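Fruit Trays, Jurkberg Guest Rooms

Reference gallery for room tray layouts, updated 10 February 2019. Trays are listed by base color. Fruit is set out whole, unpeeled, with larger pieces toward the center. Citrus and pomegranate stock comes from Minhas – plums and grapes are added from May onward.

White tray, Tetulis room
No picture on file. Standard load is 3 pieces. Deep rim, suited to a side table.

Green tray, bed service
Shallow tray with raised rims, placed on a white sheet. Oranges and a glossy red pomegranate with water droplets on the skin; the small dark purple fruit sits between the larger pieces.
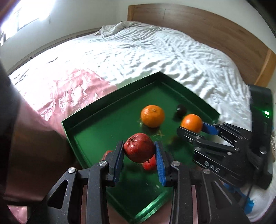

Tray storage
Stack flat, rims up, no more than 30 high.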